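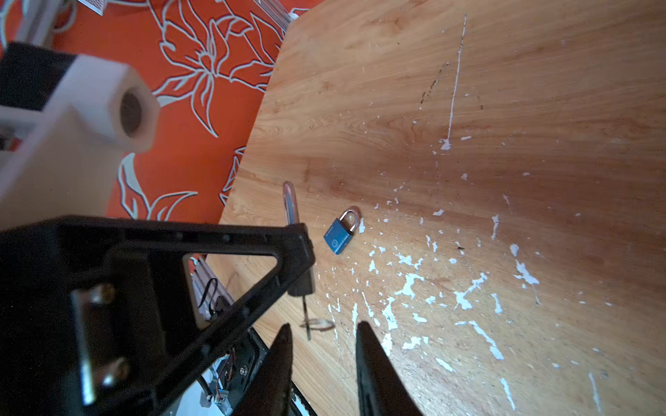 Light wood and big orange flowers.

Jigsaw lending by post: your questions

I'm Tineke Maes and I run the Briltmont jigsaw library, which is a grand name for a lot of shelves and a very patient post office. I get the same questions over and over, so I've written down my answers. If yours is missing, drop me an email (evenings are best, I'm hopeless before lunch).

How does it work?
You pick a puzzle from the list, I post it, you do it, you post it back. You can have 3 out at once. I used to allow more, but then there was nothing left on the shelves by October and people got a bit cross with me.

How long can I keep one?
Six weeks is the usual. If you're stuck in a huge patch of sky and need longer, just tell me! I only chase people when somebody else is waiting for the same box.

What sizes do you have?
Mostly 1000 pieces. I've got a shelf of smaller ones for children and for anyone who wants to finish in an evening, plus a few monsters that I won't post on account of the weight. You can collect those if you live nearby.

A piece is missing. Was it me?
Maybe, maybe not. Check your slippers, the hoover and the dog's bed, in that order. If it's still gone, put a note in the box saying roughly where the hole is, and I'll write it on the lid so the next person knows. I don't charge for lost pieces. I do charge for a lost box, and for the one that came back with soup in it.

Do you check them all when they come back?
I weigh them on the kitchen scales. It won't catch a single missing piece but it does catch a missing handful. Muthoni Kariuki also makes up a puzzle or two a week for me and she's far quicker than I am, so quite a few get a proper check that way.

Have you got any old wooden ones?
A few, and they're my favourites. The oldest is a harbour view with 1917 pencilled inside the lid. There's no picture on the box, the pieces barely lock together and if you sneeze you have to start again. Please don't ask me to post it. You're welcome to come and have a go at my table.

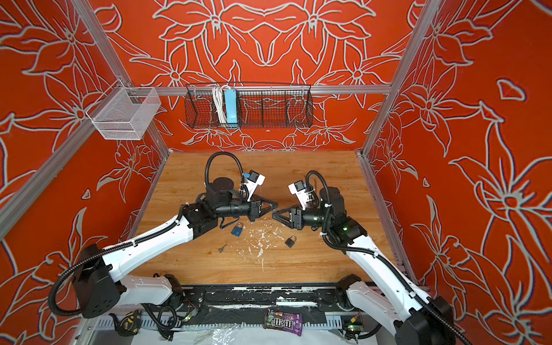 Which make should I start with if I'm new to this?
I'd go for Toltier. The pieces are thick and they fit with a nice little click. Povau do lovely pictures but the cut is very regular, so you can jam the wrong piece in and not find out for days (ask me how I know). Aoun ones are good fun once you've got your eye in, all odd shapes and false edges.

Can I glue it?
No! Please no. I've had one come back glued to a sheet of hardboard, with a very sweet card saying how much they'd enjoyed it.

Should I break it up before sending it back?
Yes please, right down to single pieces. Leaving the edge joined up feels kind but it spoils the fun for the next person. Pop everything in the cloth bag, bag in the box, and an elastic band round the lot.

Do you take donations?
Yes, as long as it's complete or you tell me what's missing. I'm well stocked for cottages and steam trains. Maps, food and anything with lots of tiny people in it would be very welcome. Email me first if it's more than a carrier bag full, my hallway is narrow.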